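Club Night at the Ustness Workshop

4 August 2018

The robotics club in Ustness meets above the Lonetti hardware store and has 8 members, most of them still in high school. Their project this year is called Kivanow. The aim is to have an industrial arm pick blocks out of a metal bin, one at a time, without a person telling it which block to take.

"People think the arm is the hard part," says the club's student lead, a junior who joined two years ago. "The arm goes where you send it. Deciding where to send it is what takes up our evenings."

The team keeps a log of every attempt. It stands at 2753 picks, and 429 of those are marked as failures. Most of the failures involve a block lying close to a wall of the bin, where the gripper has little room to get around it. The student who writes the motion code spent most of the spring on that case.

"A sloped wall is worse than a straight one," she says. "You have to come in at an angle, and then the cables want to go somewhere else. We rerouted the bundle 2 times before I stopped worrying about it."
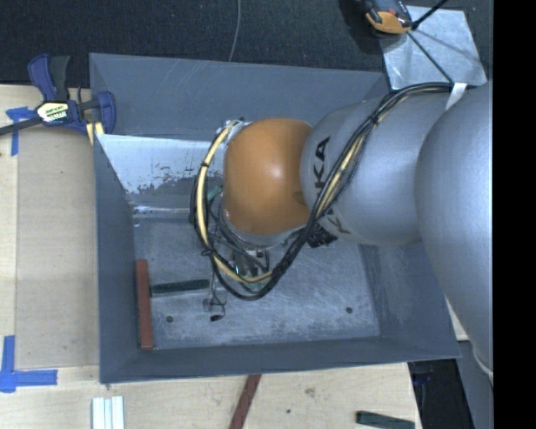 How does the club split up the work?

Members choose between code, hardware and testing when they join, and they can switch at the start of each term. Testing is the least popular choice, so everyone takes a turn at it.

The lead's own turn came in June. "You put the blocks back, you press start, you write down what it did," he says. "It's dull for an hour — then it does something odd and you have the whole team standing behind you."

In October the club will enter the Daneshvar Cup, a regional contest for student teams. The rules allow any gripper but set a time limit for emptying the bin, and Kivanow is still too slow. The motion coder wants to shorten the pause before each pick. The lead would like to leave it alone until the wall picks are better. They plan to settle it at the next meeting.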